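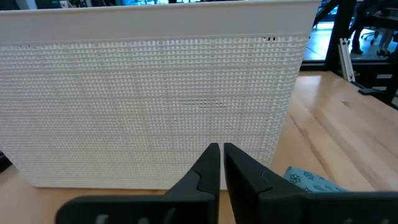 White storage basket with a woven-look front.

Resources > Visits and Events > Dernbridge open day

Last updated: August

Open day at Tomau, Dernbridge

Tomau makes a form and workflow builder for small organizations. The company opens its Dernbridge office to customers and the curious twice a year, and I went to the summer one with Madhu Dwivedi, who runs the stock database at the place where I work. We have been on a spreadsheet and a pile of shared folders for years and wanted to see what a switch would involve before asking for any money.

Doors opened at 9:30. The office is on the second floor of the old Drarnwood building, a short walk from the station. Signing in was done on a tablet, using a form built in the product. It asked for my phone number twice. The person at the desk said the second one was left over from an earlier version and wrote it down.

The morning was a talk and a demonstration by Arlo Pettigrew, who looks after the builder side of the product. He started from an empty project and made an equipment loan app: a list of items, a request form, an approval step and a page showing what is due back. It took him 25 minutes, including questions. Most of it was dragging fields onto a page and setting rules from menus. He typed one formula, for the late date, and the help panel filled in half of it.

What I noted from the demonstration:

– Fields can be moved between pages without losing the data already in them.
– Approval steps can go to a role or to a named person. Roles are easier to keep up when people leave.
– There is a preview for phones, and it updates as you work. Tables did not look good in it. Long ones need to be rebuilt as cards by hand.
– Undo goes back through the current session only. After you close the project you need to restore a saved version.

Madhu asked about imports. Our stock list has grown in odd ways, with merged cells and three styles of date. Arlo asked whether she had a copy with her, which she did, and he loaded it on the big screen. The importer read the file and stopped at 700 rows, where somebody had put a second header in the middle of the sheet. It gave the row number and let him skip it. The dates came in as plain text and had to be converted in a separate step. Madhu was happier with this than I was – she had expected to have to clean the file first.

After the break we split into groups for a tour of the support and testing rooms. Support handles questions by chat and email, with no phone line on the standard plan. Testing keeps a shelf of older phones and laptops and runs every release on them. They showed us an open problem with file uploads on slow connections. I thought it was good of them to leave it on the screen.

Lunch was sandwiches in the kitchen. I sat with two people from Bhatt, a furniture rental firm that moved to Tomau last year. They use it for delivery bookings and damage reports. Their main complaint was permissions. You can hide a page from a group easily enough, but hiding one column takes a workaround, and they had set it wrong at first and let drivers see customer notes. They now have one person who checks every change before it goes live. They said they would choose it again but would start with one app instead of 4.

The afternoon was hands-on. We were given trial accounts and left to build something, with staff walking around. Madhu and I made a simple stock count form. The basic version worked on the first try. Adding barcode scanning took longer, as the setting is under Devices and we were looking under Fields. We also could not find a way to print labels. Arlo confirmed it needs an add-on, charged separately, and he did not have the price to hand.

Pricing was covered in the last session, at 3:45, and quickly. Plans are per editor, with viewers free up to a limit. I would have liked this earlier in the day, when people were still taking notes. The slides were promised by email and arrived the next morning.

If you are going to the next one, bring a real file of your own and a laptop, as the spare ones go early. Parking behind the building is for staff. The lift was out on our visit and there are two flights of stairs.

We have the trial accounts for another month. Madhu is rebuilding the stock list in hers, and I am going to try the loan app for our meeting room equipment. I still need a reply on the label add-on and on whether old versions of a project count toward the storage limit.

Contact us | Copyright, all rights reserved | Back to top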